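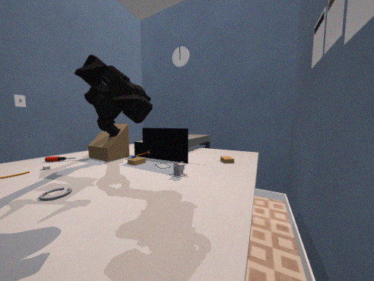 How to re-grout a tile backsplash in a weekend (small kitchen)

Updated in March. Added the bit about sealer at the end, several people asked.

Quick version first. Scrape out the old grout, vacuum, mix small batches, push it in on the diagonal, wipe, wait, wipe again, seal. If you've done it before, that's all you need. Everyone else keep reading.

My backsplash is 40 square feet, white 3 inch squares, old grout gone brown behind the stove. Took me 2 days with breaks. A bigger wall takes longer, obviously, but scraping is the slow part so plan around that.

What you need

Grout saw, or an oscillating tool with a grout blade
Shop vac
Unsanded grout for joints under 1/8 inch, sanded for anything wider
Rubber float
Two buckets, two sponges
Painter's tape, drop cloth
Safety glasses and a dust mask - not optional
Sealer (penetrating, not the shiny kind)

I used the Rernholm float, the one with the soft edge. Any float works. The cheap hard ones skip over the joints and you end up going back in with your finger.

Step 1. Clear and cover

Everything off the counter. Tape a drop cloth right up to the bottom row of tile. Turn off the breaker for the outlets on that wall and take the cover plates off. Tape over the outlets. Check them with a tester before you go near them with a wet sponge.

Step 2. Get the old grout out

You don't need to go all the way down to the wall. Two thirds of the depth of the tile is plenty. Hand saw near corners and outlets, power tool for the long runs. Low speed. Keep the blade in the center of the joint and let it do the work, if you lean on it you'll chip a tile. I chipped one. It's behind the toaster now.

Do all the horizontals, then the verticals. Vertical joints are short and it's easy to overshoot into the next tile, so stop early and finish by hand.

The joint where the tile meets the counter is probably caulk. Cut that out with a utility knife, and don't put grout back in there. It will crack. Caulk only.

Step 3. Clean

Vacuum every joint. Then wipe with a damp sponge and let it dry, an hour or so. Any dust left in there and the new grout won't grab.

Step 4. Mix

Small batches!! Half a bucket will go hard before you're through it. Water in first, then powder, stir till it's like peanut butter. Let it sit 10 minutes, stir again, don't add more water at this stage even if it looks stiff. Extra water makes the color come out blotchy when it drys.

Step 5. Push it in

Float at 45 degrees, work diagonally across the joints, press hard. Do a patch you can reach without moving your feet. Then hold the float nearly upright and scrape the extra off, still diagonal so you don't drag it back out.

Step 6. Wipe

Wait 15 to 20 minutes. Sponge damp, wrung out really well. Light circles, then one clean pass, flip the sponge, rinse. Change the water more than you think you should. A haze will show up later - buff it off with a dry cloth after a couple of hours.

Too soon and you pull the grout out. Too late and you're scrubbing. Press a joint with your fingertip, if it holds its shape, go.

Step 7. Caulk and seal

Next day, run your caulk along the counter and in the inside corners. Match the color, most grout brands sell one that goes with it. Smooth with a wet finger.

Sealer goes on after 3 days, or whatever the bag says. Small brush, joints only, wipe the tile face within 5 minutes or it leaves streaks. Haruna Hattori wrote in to say she does two coats behind the stove and one everywhere else. Doing that next time.

Leftover grout: do not pour it down the sink. Let it set in the bucket, knock it out, trash. Same for the rinse water, let it settle overnite and dump the clear part outside.

Keep the empty bag or take a picture of the color name. You'll want it for touch-ups.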